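Organização de peças mistas em caixas de armazém: relatório de projeto
Unidade curricular de Logística Interna – 23 de abril de 2020
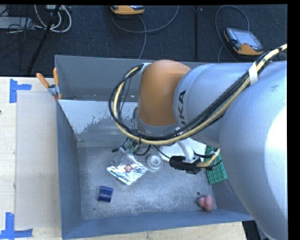

1. Enquadramento

O armazém Betancur fornece peças de reposição a oficinas e trabalha com stock fracionado. As referências de baixa rotação são guardadas em caixas partilhadas, prática que reduz a área ocupada mas aumenta o tempo de procura. O projeto comparou dois critérios de agrupamento: por família de produto e por frequência de saída.

2. Método

Foram selecionadas 11 referências da linha Pitley, distribuídas por quatro caixas. Cada critério foi aplicado durante três semanas, com a mesma equipa e a mesma lista de encomendas. Registou-se o tempo entre a leitura da ordem e a colocação da peça no carro de recolha. As deslocações entre corredores foram excluídas da medição.

3. Resultados

O agrupamento por frequência de saída apresentou tempos mais curtos nas referências de maior procura. Nas restantes, a diferença foi pequena e variou de semana para semana. Os erros de recolha concentraram-se em duas referências de dimensões semelhantes – ambas do fornecedor Bresov – e ocorreram com os dois critérios.

4. Limitações

A amostra é reduzida e não inclui o pico de encomendas de julho. O sistema de gestão Rukside regista a saída por caixa e não por posição, pelo que a localização da peça dentro da caixa teve de ser anotada à mão. Parte destas anotações ficou incompleta na primeira semana e foi retirada da análise.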